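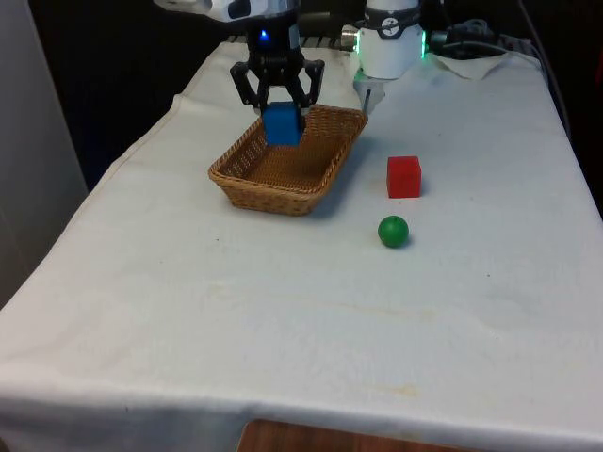 Figura 7. Pinza con un cubo azul sobre la cesta de depósito.

4.2 Normas de trabajo en la mesa

Estas normas se aplican a toda célula Tritik de un solo brazo montada sobre mesa con mantel.

1. Estire el mantel antes de cada serie. Las arrugas en la zona de recogida desplazan las piezas pequeñas.
2. Coloque la cesta dentro del alcance del brazo y compruebe que está vacía.
3. Deje las piezas separadas entre sí y fuera de la cesta.
4. Recoja los cables detrás de la base. Ninguno debe cruzar el recorrido de la pinza.
5. Inicie el ciclo desde la consola Plenico a velocidad reducida. Súbala después de 2 ciclos completos sin aviso.

PRECAUCIÓN: No introduzca las manos en la cesta con el brazo habilitado. Pulse antes la parada y espere a que la consola muestre «Detenido».

Nota: La pinza debe soltar la pieza dentro del borde de la cesta, sin apoyarse en él. Si lo roza, repita el ajuste de altura (apartado 4.4).

6. Revise las puntas de la pinza cada 2000 ciclos, aproximadamente, y anote el resultado en la hoja de mantenimiento.

Revisión del apartado: 7/11/25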